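I promised some of you in the comments that I would write about the wrist straps when I had lived with them long enough. I have now used them for five weeks, so I think I can say something fair.

The kit is called Sovis and it is made by Urkatier. I bought it from the Dawber shop, and it cost me 118 euros more than the simpler set which I had looked at first. I hesitated over this difference for a long time. With the simpler set you must hold a kind of plastic claw and do everything with it, and I wanted to record my own hands, because the tasks I need are office tasks and paper is not kind to claws.

In the box there are two straps of black fabric, one for each wrist, with the coded tags already fixed on them, and a cable for each side. There is also a printed guide of 20 pages. I must say the guide is better than I expected. The chapter about calibration I had to read three times, but I think this is partly my English and partly the chapter.

What do I do with it? I am preparing a small set of demonstrations for a project which I call Planard. The idea is that an arm should learn to sort and file folders, and for this it needs many examples of how a person does it. So I sit at the table and I do it, again and again. Folders look easy until you try to show them to a machine. They slide, they stick to each other, and the plastic ones shine so much that the software sometimes does not know where one cover stops and the next begins.

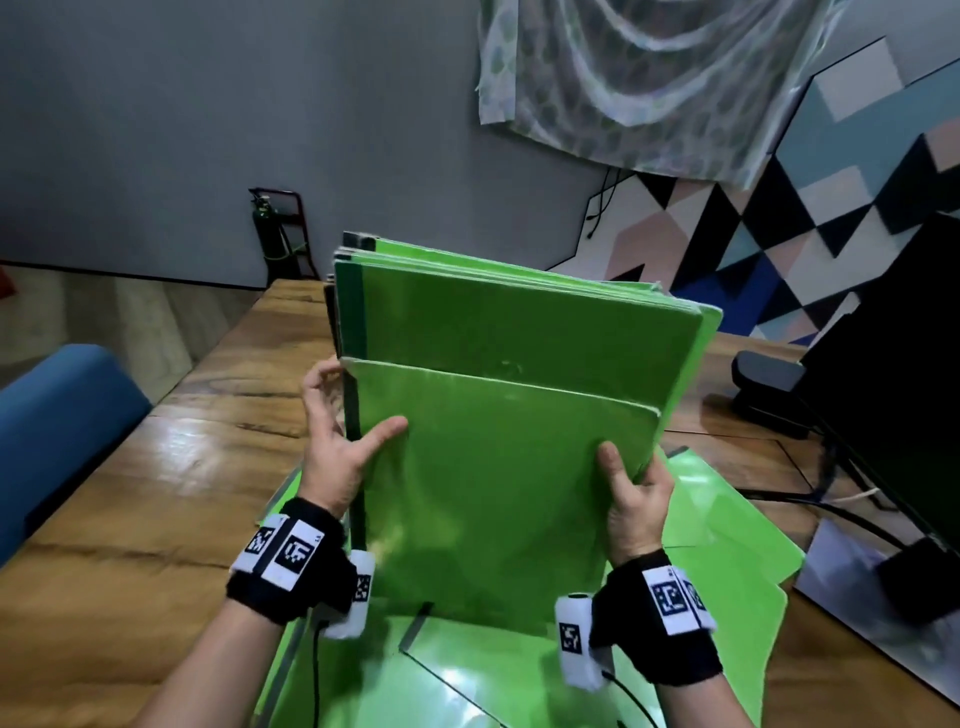
Pulling the front folder away from the stack, with both straps on.

This movement is the one I repeat most. In a good recording the tracking follows both wrists without any jump, and when I play it back I can see the small turn of the right hand which separates one folder from the rest. In a bad recording I have turned my wrist too far, the tags are hidden, and the line on the screen goes for a walk by itself. In the first week this happened in one take of 5. Now it happens less often, but I believe it is me who has improved and the product has stayed the same.

The comfort is good. The fabric is soft, it does not scratch, and I can wear the straps for a whole morning. The part near the thumb disturbed me at the beginning, mostly when I wanted to grip something flat, and after some days I forgot it. The cables I did not forget. They are thin and light, but they pull a little when I reach forward, and once I swept a full pile of covers to the floor with one of them. A wireless version would be my first wish.

My second wish is for the software. It saves every take with a number only, and if you want to write a name you must open another window and close it again. When you make many short takes, this is tiring.

I wrote to the support with a question about the left strap, which lost its connection when the computer was sleeping. They answered in 2 days and sent me a small update, and the problem has not returned.

Would I buy it again? For work with the hands, yes. If you only want to pick up cups and blocks, take the cheaper set and keep the money. Next I will try cardboard folders, which do not shine, and in November I hope to show the first results with the arm.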